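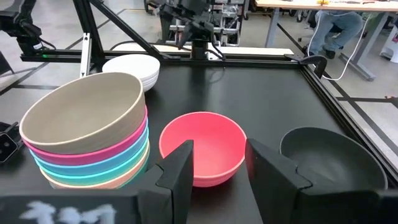

**Why do cereal bowls stack so well?** They flare. A bowl with a wide mouth and a smaller base drops into its twin until the walls get close, and all that's left showing is a strip of the outside.

## Nesting bowls

A nesting bowl is any bowl shaped to sit inside another one. People use the name for two different things, and I mix them up myself. A *graduated set* runs from big to small and disappears into its largest member. A *same-size stack* grows upward with each bowl you add, and that's the kind I grew up with (ours were Galtov, in colors my mother called "picnic").

### Shape

Most everyday ones have a foot ring, the little raised circle underneath that keeps the belly off the table. Ridges around the outer wall are common too. I like them for grip when my hands are soapy! My old Medero bowls hold 427 milliliters to the brim, but I'd never fill one past the ridges.

### Stacking

Same-size stacks lean once they get tall, and one crooked bowl near the bottom tips everything over it. Turn each bowl a little as you set it down and it usually settles. I keep mine low, partly because my Jindach shelf is only 160 millimeters high, and partly because I've chased bowls across a kitchen floor before.

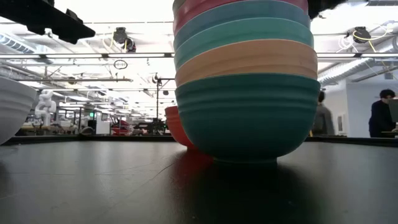 *Five plastic bowls nested in a striped stack, with teal at the bottom.*

### Color

Mixed colors are mostly for fun, though in big families everybody ends up with "their" bowl. Saha sold a mixed pack of 40 for school lunchrooms, and I still find strays at yard sales every March. White ones mix in with anything.

### Stuck bowls

Two bowls put away damp can grip each other like crazy. Run warm water over the outer one, put cold water in the inner one, wait a bit and twist. Don't pry with a knife – I have a scratched rim to show for that.

### See also

- Mixing bowls
- Foot ring
- Dish drying racks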